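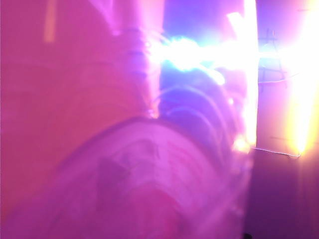
Nell Harbin

Brustier wrist camera kit, sold by Iveck
Price as tested: £463, lead and mount included
Supplied for review: no, bought at full price

The box says "clear sight where it counts". I have had the Brustier on the end of an arm for six weeks now and I would like to know who was doing the counting.

It's a small camera on a clamp, meant to sit at the wrist just behind the gripper so you get a close view of whatever the fingers are doing. Iveck sells it as a kit with the Gaber mount, a lead, a bag of screws and a year of Uluvent, the program that shows the picture and saves it. You can buy the camera without the program, but the page for that is well hidden and the saving is small.

Fitting

The mount is decent. It grips the wrist properly, the screws are a sensible size, and mine hasn't worked loose. The leaflet would have you fit the lead last, which leaves you feeding it through a gap with the clamp already in the way. Fit it first. Leave more slack than the leaflet shows too, or the lead pulls tight when the wrist turns all the way over.

There are two tilt positions and no stop in between. The lower one fills much of the view with your own gripper. The upper one shows more of the room and less of the thing you're trying to pick up. I ended up on the lower one and put up with it.

The picture

Iveck's sales page shows pale boxes on a grey table under soft, even light, and I don't doubt the camera copes with that. Give it bright lights and strong colour and it's a different matter. When the arm moves, edges smear. A column of small notches, the sort of thing you'd hope to line up against, goes soft enough that I wouldn't want to judge a distance by it. A strong light in view burns out to plain white and throws a glow over whatever is next to it, blue in one spot and yellow in another, and good luck telling me the true colour of anything nearby.

Oddly, thin dark shapes hold up. A bit of lattice against a light background stays readable when bigger things much closer to the lens have turned to mush. That's nice, but the close things are what I bought it for.

There is a setting called Steady View. I tried it on and off over several afternoons with the same slow reach and couldn't tell which was which without looking at the menu. Slowing the arm down helps far more, and costs nothing except your afternoon. Turning the brightness down by hand helps a little with the glare, though the darker corners then sink into one flat patch.

Uluvent

It opens quickly and the view is large. Saving works. Finding what you've saved is another story, as everything goes into one long list named by the clock, and you can't rename a recording until you've closed it and gone back in. The program also asks you to sign in each time the lead is unplugged. I unplug the lead a lot.

Brightness goes from 1 to 11 and forgets where you left it. I have now written mine on a bit of tape stuck to the bench.

The claims

"Works in any light." No.

"Ready in minutes." Nearly, if you ignore the sign-in and have small hands.

"Sees what your gripper sees." I suppose so. My gripper has never seemed to me to see very much.

"Built for real work." The casing is tough, I'll give it that. It has had a few knocks and shows only scuffs.

Who might want one

If your arm sits under steady light, moves slowly and handles plain things, the Brustier will probably do, and the mount alone saves you a fiddly job. If you have lamps in view, shiny surfaces or anything in a hurry, ask Iveck for a trial before you pay. They do offer one, by email only, and it isn't mentioned on the order page. Ask to see raw footage from a moving arm while you're at it. I asked in January and was sent the sales video again.

Mine is staying on the arm for now, mostly because I've already fed the lead through.

Good: firm mount, tough casing, quick to open
Bad: smearing when the arm moves, poor with glare, sign-in, price
Also in the box: spare screws, a cloth, a sticker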